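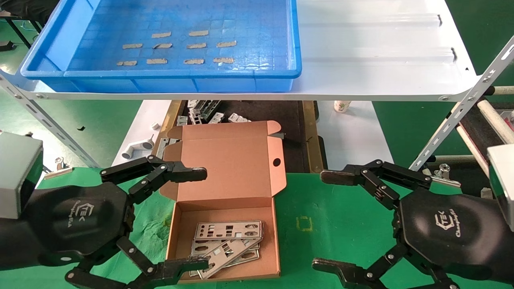
Packing bench, left and right grippers at an open carton of I/O shield plates.

Open Day at the Prumenden Site: Frequently Asked Questions

Reading time: 3 minutes

What is being demonstrated?

A two-armed robot working at a kitting bench. The task is kit packing: metal I/O shield plates and related small parts are placed in cardboard boxes. The bench is the one used for development work at Prumenden, with the same shelving and the same green mat. Ulance runs the site and hosts the open day. Imai supplies the control software.

When are the demonstrations?

Every hour from 10 a.m., with the last one starting at 3 p.m. Each session lasts 15 minutes, followed by time for questions at the bench. The noon session is skipped so the arms can be re-homed and the parts restocked.

Do I need to register?

Yes. Registration closes when the site limit is reached or at the end of November, whichever comes first. The open day itself is in December. Bring the confirmation message, printed or on a phone. Groups should register each person separately, including the driver if the driver plans to come inside.

Is the robot running a fixed program?

Partly. The approach to the box and the retreat from it are fixed paths. The grasp is computed each time from the camera image, so the plates do not have to be in a known position. In the box shown at the top of this page the plates are stacked at angles, and that is a normal starting condition for the task.

Why shield plates?

They are thin, reflective and full of cutouts. A gripper that closes on an open window in the plate gets nothing, and a shiny surface gives poor depth readings. Brackets are easier. We tried both during preparation and kept the plates for the main session.

Why does the robot have jointed fingers and not suction cups?

A suction cup needs a flat, closed area to seal against. The cutouts and holes in these plates leave little of that. Jointed fingers can take a plate by its edge — slower, but the same gripper can then handle a box flap or a pipe fitting without a tool change.

What is in the blue tray on the shelf?

Beige adhesive strips, laid out in rows. They are spaced apart so that each one can be picked singly. Strip handling is not part of the main session, but Aoife Daly covers it in the afternoon technical talk, including the problem of releasing a strip once it has stuck to a finger.

How many cycles has the cell completed?

The current gripper fingers have passed 1,000 pick cycles on this bench. The count is reset when fingers are replaced, so it does not describe the whole machine.

What happens when a pick fails?

The arm returns to a position over the mat and tries again. After three failed attempts it stops and waits for the operator. Visitors may see this. We do not clear the fault by hand during a session unless the operator judges that a part is jammed under a finger.

How close can I stand?

Behind the marked line on the floor. The line is 2 meters from the front edge of the bench. It applies at all times, including between sessions when the arms are not moving. Staff may ask visitors with long lanyards or loose scarves to tuck them in before the question period.

Can I operate the robot?

Not at this bench. A separate teaching station from Brimer is set up in the next bay, where visitors can guide a small arm by hand and play the motion back. Minimum age there is 15, and closed shoes are required.

Can I take photographs?

Yes, without flash. Flash affects the depth camera and can cause a missed pick. Tripods are not allowed in the aisle. Screens at the operator desk should not be photographed.

Can I bring my own part to be tested?

Send the dimensions and material when you register. Parts without paperwork will not be put on the bench. Sharp edges are acceptable if stated in advance — oil, powder and glass are not. Parts accepted for testing are run after the 3 p.m. session and returned the same day.

Will the talk slides be available?

Yes, as a PDF, sent to registered visitors in the week after the event. The talk is not recorded.

Who do I contact about access needs?

Write to Aoife Daly using the contact form and select "Open day" as the subject. The route from the parking lot to the bench area is step-free. Seating can be reserved at the front of any session.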